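Print this page | E-mail this page
Reading time: 3 min

3. Collection of Demonstrations

3.1 Tabletop setup and recording procedure

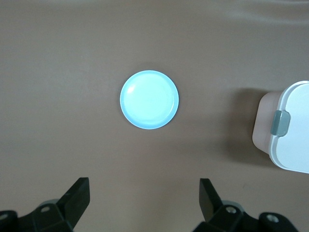 Figure 2. View from the wrist camera with the gripper open. A small light blue plate is near the center and a container with a white lid is at the right.

All demonstrations were recorded by two operators, Sosina Fikre and Kasun Nanayakkara, during June. The operator moves the arm with the hand controller of the Zadell system and looks only at the wrist view on a monitor. We decided on this rule after the first pilot. When operators could look directly at the table, they used information which the policy does not have at test time, and the resulting motions were difficult to learn.

The task family is called Peler in the rest of this paper. It contains 19 short instructions about dishes and food containers, for example "pick up the plate" or "move the container next to the plate". Before each episode the operator receives one instruction and a start layout from a list. The layout gives only approximate regions of the table, so the exact place and rotation of every object are chosen by hand. We did not fix the positions with tape marks. In an earlier data set, Fakir, such marks were used, and the policy trained on it failed often when an object was moved outside of the marked place.

An episode starts with open fingers and no object in the grasp. It ends when the operator presses the pedal, or after 53 seconds. Episodes which reached the time limit were kept in the raw archive but they were not used for training. Small corrections inside an episode, such as a second approach after a missed grasp, were allowed and were not removed. In our opinion these corrections are useful, as the policy must also recover from its own mistakes.

3.2 Selection and labeling

After removal of incomplete episodes, 800 demonstrations remained. Each one was watched by Tove Þrastardóttir, who did not take part in the recording, and she marked the moment of first contact and the moment of release. For flat objects the first contact is hard to see from the wrist, and for this reason we also stored the finger opening and the motor current. If the two sources disagreed by more than 6 video frames, the episode was returned to a second reader.

The instruction text was not changed after recording, with one exception. In the first sessions the operators wrote "box" and "container" for the same object. Both words are kept in the published files, and a separate column gives the common name. The effect of the mixed wording on the Sindero baseline is reported in Section 5.2.

Print this page | E-mail this page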